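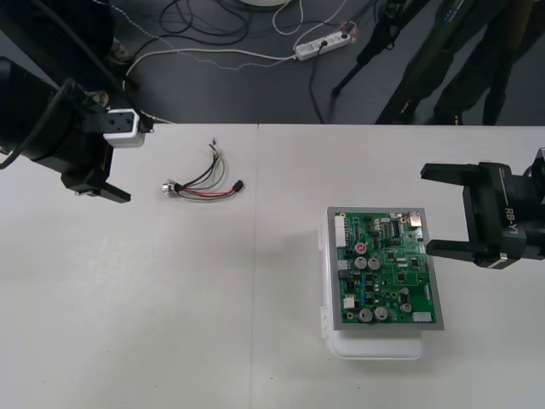

*Circuit board on a plastic container, wire harness loose to the left.*

Most writing on board assembly is concerned with solder. I think the connector deserves more of the attention. In 17 years of reviewing small electronic assemblies, I have spent far more time on plugs seated at an angle, housings with too little grip and harnesses cut too short than on bad joints.

My position is simple: a wire harness should be designed for the moment it is plugged in. The drawing normally covers wire gauge, color, length and pinout. It seldom says where the fingers go, or how much slack is left once the housing is home. At Plirkmont we kept a build sheet for a run of 300 boards, and the harness took up a single line of it: "Fit J4."

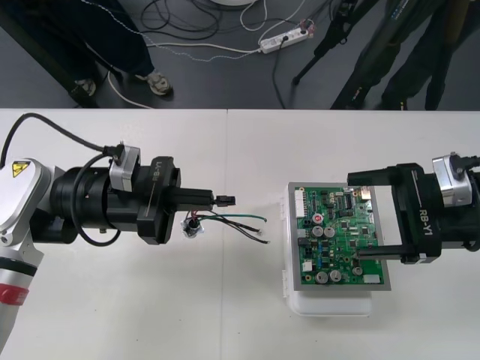

Wire exit direction matters more than wire color. A housing is small and stiff, the bundle behind it is longer and springy, and any set in the wires reaches the housing as a side load. The bundle should be dressed before the housing is offered to the header. With a small black connector held at one end and green, black and thinner red wires trailing away from it, the wires go where their own bend takes them. Stripped ends make this worse – they spread, and they can touch whatever is nearby. I would keep them sleeved until the far end is to be terminated.

Tahira Cheema, who wrote the Quinlan harness guide, disagrees with me on this. Her view is that sleeves get lost and that a clear work surface is sufficient protection. I accept the first point. The second depends on a bench staying clear for a full shift, and I have not worked at that bench.

Support under the board is the other neglected item. A densely populated board set on a plastic box is at a convenient height, but the box should be treated as a fixture. If the board sits at a slight tilt, the insertion force is no longer square to the header. Two stops and a level face would fix this at very little cost.

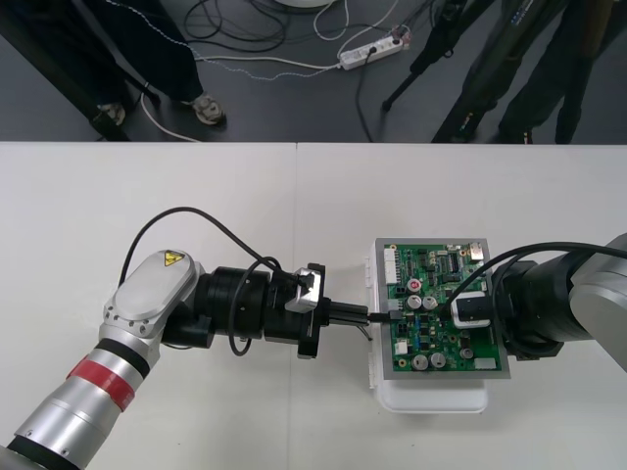 ## What I would put on the drawing

- Direction of wire exit, marked with an arrow.
- Free length behind the housing, in millimeters.
- Support points under the board during insertion.
- Order of connection, where one plug blocks access to another.

The Skaltitz revision has the first two. The order of connection is still left to the assembler.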